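Progress report to Wiria, 3/18/19
Project: Terkorow work room

In this period we finished the main part of the room. The new gray carpet tiles are laid, 70 in total, and the pale gray work surface is ready for use.

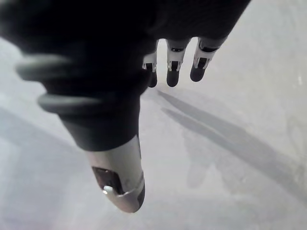
The work surface, pale gray and flat.

The tiles were supplied by Ghaffari and cost 1,890 with delivery. We turned them in alternate directions — worn ones will be easier to exchange. Cables are still on the floor and must be put in order.

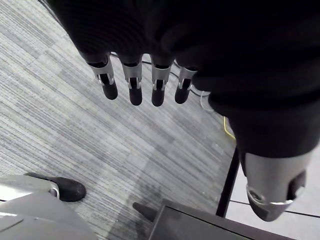 Carpet tiles, with cables still to be arranged.

We ask for 839 more to buy cable covers.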